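Speaker notes: Opening up old office desktops
Kuveck repair evening, second talk, Saturday slot
Speaker: Pao-chu Tseng

Slide 1. Title
Say hello, say where the restrooms are. Talk runs 25 minutes, questions after. Ask who has opened a desktop before. If most hands go up, skip slide 3.

Slide 2. Where the machines come from
The Tratotham office replaced its desktops in April. We took in 83 towers. Most were retired on age and still started. The rest had one bad part, usually memory or a drive.
Mention Barros, who let us use their storage unit. Don't go into the lease.

Slide 3. Tools
One Phillips screwdriver, medium. A wrist strap. A soft brush. Small cups for screws, one cup per step. A roll of masking tape and a pen for labeling wires.
Pass the strap around the room while talking.

Slide 4. Before the panel comes off
Shut down, switch off at the wall, pull the cord. Hold the power button in for a few seconds. Unplug the monitor cable too, people forget it and drag the monitor off the desk.
Lay the tower on its side with the removable panel facing up. Working on it standing up is possible but every screw you drop ends up under the board.
Panel goes somewhere it won't get stepped on. We have bent two.

Slide 5. What you are looking at
Leave this one up for a while. Point to the power supply first, then follow the wires, then the board.

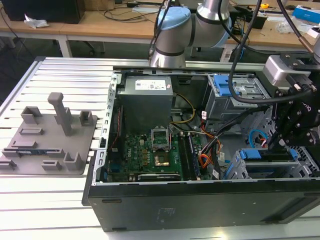
Dell tower on its side, panel off. Power supply at upper middle, motherboard below it.

The power supply is the gray box with the white label. Tell them it stays closed. We do not open power supplies at Kuveck, we swap the whole unit. The label is where you read the ratings, so take a phone picture of it before ordering a replacement.
Yellow and black wires: on a standard supply yellow is 12 volts and black is ground. Some makers use their own plugs, so compare the connector before you buy. I bought the wrong one last winter and Costberg would not take it back.
Green board underneath. Remind people to handle any loose board by the edges.

Slide 6. Memory
The part most people came for. Push the clips outward, the stick lifts. Pull straight up. Hold it by the ends and keep fingers off the contacts.
Going back in: line up the notch first. If the notch does not line up, it is the wrong type or it is backward. Press until the clips close. It takes more force than beginners expect. Do the demo with the dead stick from the parts bin.
A removed stick goes in a holder or an antistatic bag, never flat on bare metal.

Slide 7. Dust
Brush toward the openings. Hold the fan still with a finger while cleaning it. No household vacuum inside the case.

Slide 8. Costs
So far we have spent $713 on parts for the whole batch. Finished machines go out for $50 each, drive wiped, power cord included. No monitors, please don't ask the front desk.

Slide 9. Sign-up
Sheet is by the door. Next bench session is at 6:30. Bring your own screwdriver if you have one you like.
Questions. Someone will ask about laptops: separate evening, same sheet.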